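Budgeting for a tabletop pick-and-place cell: what am I leaving out?

Posted in Equipment and Purchasing
Eskil Tveit

We are a small returns-sorting shop and want to buy one arm to move mixed small items from a table into bowls. Volume is low, 40 items an hour at most. I have been told to hand in a budget in March and the only firm number I have is the arm itself.

What I have listed so far:
arm with controller
two-finger gripper
pedestal
one computer
30 percent on top for integration

We have a simulation license through Lindholm, so the layout can be worked out before anything is ordered. My questions are whether 30 percent is realistic, and whether the arm should be on its own pedestal or bolted to the table. The table is wood and we would like to keep it.

3 replies, sorted by votes

Randi Solberg

30 percent is low for mixed items. It can be enough when every part is the same and arrives in a tray. With loose goods the money goes into cameras, calibration and spare fingers. I would carry 40 and return what is left.

Split the budget by stage. Yours would look something like this.

1. Layout in simulation. Cost is labor only. Put your real table height in, then place the arm and check that it reaches all four corners with the gripper pointing straight down. Use a cluttered table for this, with bowls, pencils, a disc and a soft toy on it. An empty table hides most of the reach and clearance trouble. Check the elbow as well as the hand. In a layout like the one below, the elbow sits high on the pedestal side while the gripper works near the middle of the table, and that volume has to be kept free of shelves and lamps.

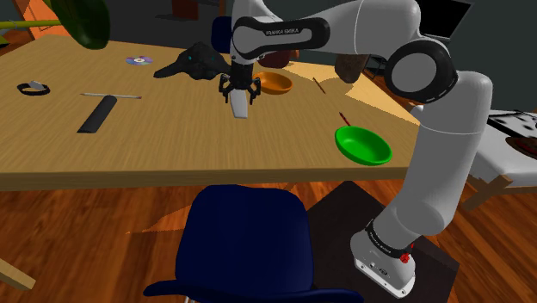 2. Mounting. Separate pedestal, fixed to the floor. A wooden top flexes, and it gets bumped. If the arm is on the table, a bump may not change the arm-to-table position much, but the flex will show up in every fast move. Price the floor anchors and the drilling. If you rent, get the landlord's permission in writing first.

3. Gripper. Budget for the gripper plus 3 sets of fingers. Thin sticks and pencils lying flat need narrow tips. Soft items want a wider pad. A flat disc is difficult for any two-finger gripper, so either price a suction tool or leave discs out of the scope.

4. Vision. One camera fixed above the table, one at the wrist. Shiny surfaces and strong side light both cause bad depth readings. A blind for the window is the cheapest line in the whole budget and it is usually missing.

5. Safety. The risk assessment is a separate line. So is whatever it asks for afterward, normally a scanner or a fence. Do not assume that a collaborative arm removes this cost. If anyone will sit at the table while the arm runs, say so to the assessor at the start.

6. Training and downtime. Two people, not one.

Keep the pedestal drawing from stage 1. The installer will ask for it.

Inano

just get a used arm. we got ours at 13 months old and it works. check the warranty transfers

Beten

Mostly agree with Randi Solberg, with one change. I would not buy the second camera until the first has been tested. On our Sutelholm line the overhead one was sufficient, and the wrist camera mostly added a cable to break.

On used arms: ask for the controller software version and whether updates are still included. An arm sold without its controller is not a bargain. Also ask for the running hours, in writing.

One item missing from both lists is the computer. The machine that runs the simulation is often not suited to running the arm, which may need a real-time kernel and a wired network port of its own. Price two computers, or check with your vendor before you order the one.

Eskil Tveit

Thanks. I have moved integration to 40 percent and taken discs out of the scope. The pedestal stays separate. Landlord has been asked about the floor - no answer yet.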